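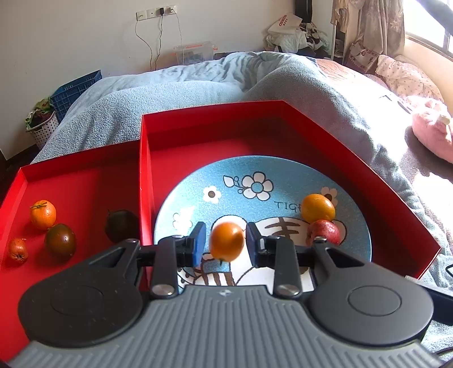

Projects > Stedden > Data > README

2019-02-07, by Sunita Zamora

# Stedden Fruit Sorting, home set

Second batch from the hand-held gripper is up! It's 259 short clips, all pick-and-place with small round fruit, going between red trays and a patterned plate.

## What's in it

- `clips/`: one folder per pick, wrist view only
- `grip.csv`: finger opening, 20 readings a second
- `bad.txt`: clips to skip (dropped fruit, mostly)

The blue finger pads are the Drullell v2 shape, and I love them. v1 kept pinching stems.

## Known problems

Low sun washes out glossy skins and plate rims. Clip 102 has no grip readings. Fast moves blur.

Next up is training Bravo, my bench arm, on this. I'd like roughly 3,000 clips by July, so send yours!

Contact: Sunita Zamora, Clillar workshop | © 2019 | Back to top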